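Return a table with visible seams, or learn to love it?

Posted in: Home & Furniture > Buying and Returning

marblerye
I ordered the Kubo table from Kisora in May, after three weeks of telling my household that we were people who could own a nice table. Price was $1000. It came up from Lircombe with Plundov, whose driver set the boxes in the hallway, wished me luck and left at a pace I'd call brisk. 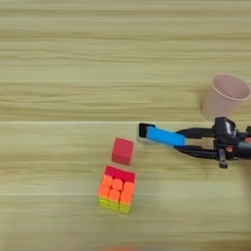 The listing said "smooth continuous top." Mine has lines running across it, and I have now reached the age where I lie awake over lines. Kisora says they're "characteristic of the product" and will take it back for a $300 fee, plus return shipping, plus the original box, which my kids have been living in. They have not offered anything for keeping it.

Do I have a case? And if I keep it, is there some way to stop crumbs from moving in? 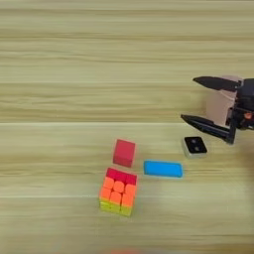
Thin bright seam a little below the middle of the photo.

3 replies

oldgluepot
Save the listing before you do anything else. Screenshot the whole page, including the part about returns, because product descriptions have a way of improving themselves after a complaint.

Then write to Kisora (write, don't call) and quote "smooth continuous top" back at them. Say the item isn't as described and that you want one of these:

1. A return with no fee, pickup arranged by them.
2. A partial refund and you keep the table.

Give them a deadline. If you paid by card, ask the card company what it needs for a "not as described" dispute and how long you have. Don't mention the box until they do.
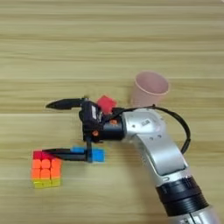
tuesdaysoup
i have a different table but same thing, you stop seeing it after a month. mine was $2000 and has a gap i could mail a letter through. put a runner on it

halfpintharry
The legal part is covered, so, crumbs. Run a fingernail across the seam first. If it doesn't catch, it's flush and a damp cloth will do. If it does catch, use a soft dry toothbrush, working along the line, and then the vacuum with the little brush on. Please don't pour anything into it. I tried clear nail polish on ours and now we have a shiny line.

Also check the paperwork for the finish before you buy any oil. I spent 5 evenings oiling a top that was sealed.

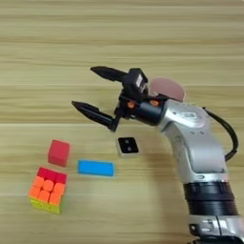

Pale seam between planks, left side.

marblerye
Fingernail does not catch. Letter sent. The kids have been served notice on the box and are refusing to leave.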